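GAME NARRATIVE AND SYSTEMS: COURSE NOTES
Week 5: Turn order, and why it tells a story

Welcome back, everyone, and a special hello to those of you who swapped in from the Clurberg stream (your enrolment has come through now, so please stop worrying about it). These notes cover what I got through in the lecture plus the bit on interrupts that I had to rush at the end. Bring them to the tutorial along with your Drukon character sheets, even if they're only half filled in.

1. Where we left off

Last week we talked about the map as a promise. A grid of squares tells the player what sort of trouble to expect before a single unit has moved, and we spent a good while on the opening map of Grevmont, with its one bridge and that very tempting hill. This week I'd like to stay on the same map and look at time instead of space. Who goes first? Who gets to go twice? And what does the player come to believe about the characters as a result?

2. Side-based turns

In a side-based system one team moves all its pieces, then the other team does the same. Grevmont works this way for its first six chapters. It's a lovely arrangement for planning, as you can line up four or five moves like dominoes and enjoy watching them fall. It also makes a squad feel like a squad. You'll notice that the dialogue in those chapters is nearly all "we" and hardly ever "I", and I'm fairly sure the writers did that on purpose.

The cost is that the enemy phase can feel like weather. You put your coffee down, you watch, you hope for the best. Some players adore that and others will reload the save the minute anything goes wrong, so have a think about which one you are before you start designing for everybody else. 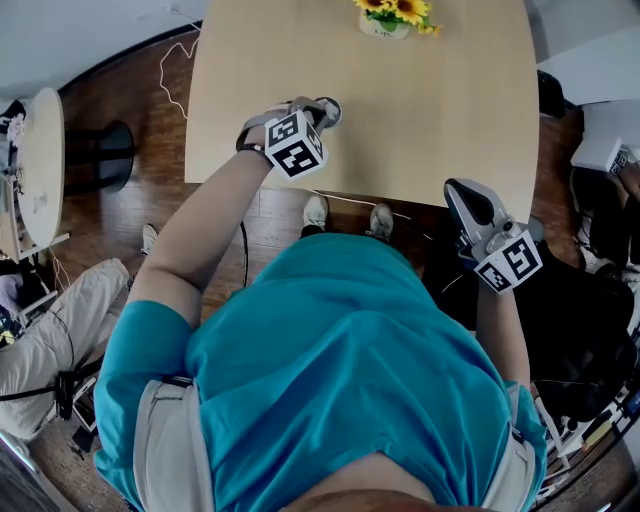

Hands at the table, sunflowers at the back

3. Initiative-based turns

Drukon takes the other road. Each pilot has a speed value, the queue is drawn along the top of the screen, and every action pushes you back along it by a certain amount. A light jab costs 2 and the big shoulder cannon costs 69, so firing the cannon really is a speech in its own right: I am going to stand here, wide open, for ages, and it had better be worth it.

Have another look at the hangar mission, the one with 222 on the turn counter when the reinforcements arrive. Plenty of you wrote in your journals that the younger pilot seemed impatient. Go back and read her lines with the sound off. She says very little! Most of the impatience comes from her speed value, which brings her portrait up again and again while her captain sits waiting near the back of the queue. That's characterization done with a number, and it costs nothing in voice acting.

4. Interrupts and reactions

An interrupt is any action taken outside your place in the order: a counterattack, a guard, a parting shot. I'd ask you to be sparing with these in your own projects. Boyer, the tabletop system we're borrowing from for the second assignment, lets each player hold one reaction per round and marks it with a coloured token, and I'd suggest starting there. Once you allow two or three, rounds get long and people wander off to put the kettle on.

Guards are the exception I'd make, as a guard says something about a relationship. If one character can step in front of another, ask whom she'd do it for, and whether she'd do it for everyone at the same price.

5. For the tutorial

Read the Boyer quick-start rules, pages 9 to 14. The long combat example can be skipped if you're pressed for time.

Take one fight from Drukon or Grevmont and write out the turn order for its first three rounds. Beside each turn, jot down one sentence on what the player learns about that character.

Then swap the system: give the Drukon fight side-based turns, or the Grevmont fight a queue. What happens to the dialogue? Does any line stop making sense?

A page is plenty. The second assignment is due at the end of August, and drafts can go in the tray outside my office until 4 p.m.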